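**Ullirberg sets its equipment plan for the bin-picking cell**

Kelliddale, 15 Jan 2022 – I run equipment planning at Ullirberg, and I've finally got news I can share without somebody from purchasing kicking me under the table. Our board has signed off on the next round of spending for the Kelliddale shop, and most of it goes to robot bin picking (hooray!).

We looked at eight quotes. A second arm would have been the fun thing to buy, and I'll admit I had the floor space measured already. But when we sat down with the numbers, the arm we own had plenty of life in it and the money was better spent on everything attached to it: cables, fittings, grippers, bins. So we've set aside $2,819 for cable routing and spare fittings, and another $2,621 for bins and clamps. Small lines on a big sheet, I know, but they're the ones that were missing last time and I heard about it for months.

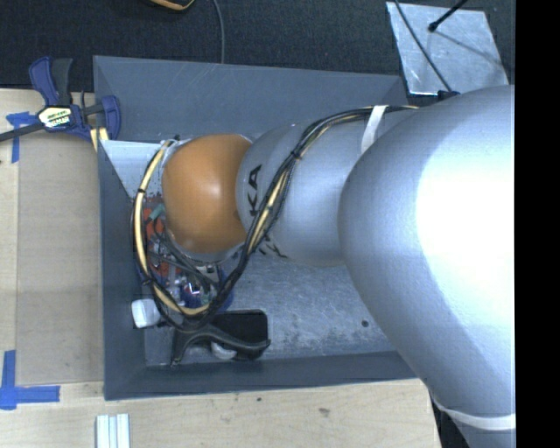

*Robot arm over a bin of mixed items at Ullirberg, with its cable bundle looping down into the bin.*

The larger piece is a service agreement with Kolier, our integrator. They'll handle inspections, hold spare cable sets on their shelf and train our people to swap one out. We're also renting a Yao parts feeder from March, with an option to buy if it earns its keep. I like renting first! It gives us a bill we can plan for, and we can send the thing back if it sulks.

Our target is 1000 picks between scheduled stops. If we get there, the second arm goes back on the list for the next budget. If we don't, I'd sooner find out now, while the spending is still modest.

If you're working out a similar budget and want to compare notes, we're putting our planning worksheet out with the March update, blank columns and all. Ask the Ullirberg equipment planning desk for a copy. Press visits to the Kelliddale shop can be booked through the same desk.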